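How a Bill Becomes a Law

A law is a rule that everyone in a country, state, or city has to follow. Laws say how fast cars can go, what schools have to teach, and what a factory can put into a river. Before a law is a law, it is called a bill. A bill is an idea for a law, written down.

Where bills come from

Anyone can have an idea for a law. Suppose the students in a town called Ballesden want every school bus in the country to have seat belts. They can write to the person who represents their area in the House of Representatives, or to one of their state's two senators. Students can't hand in a bill themselves. Only a member of Congress can do that.

When a member of the House has a bill ready, it goes into a wooden box called the hopper. The bill gets a number. House bills start with H.R. and Senate bills start with S., so the seat belt bill might be called H.R. 408.

The small group goes first

Congress gets thousands of bills, and all the members can't study every one. Each bill is sent to a committee, a smaller group that works on one subject, such as farming, health, or transportation. The committee can ask experts to come and answer questions. This meeting is called a hearing. A bus driver might speak at one, and so might a company that makes buses.

After that the members may change some of the words in the bill. Then they vote on whether to send it on. Most bills stop at this step and never come out of committee. 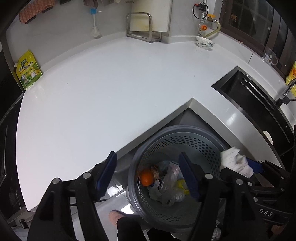
Groserura Learning Center - Civics for Kids Team

Debate and vote

If the committee says yes, the bill can go to the whole House. Members give speeches for it and against it. This is called debate. Then they vote. The House has 435 voting members, and most bills need more yes votes than no votes to pass.

Now the bill goes to the Senate and a lot of this happens again - committee, debate, vote. The Senate has 100 members. Senators can usually talk about a bill for much longer than House members can.

Both the House and the Senate have to pass the bill with exactly the same words. If the Senate changed something, the two sides have to work out the difference and vote again.

The president's desk

The president can sign the bill, and then it is a law. The president can also say no. This is called a veto. Congress can still pass the bill after a veto, but two-thirds of the members voting in each chamber have to say yes. That does not happen often.

Words to know

Bill - an idea for a law, written down
Chamber - the House or the Senate
Committee - a small group that studies bills
Hearing - a meeting where people answer questions about a bill
Veto - when the president says no to a bill

Next in this series: What does a governor do? (grades 4 to 6)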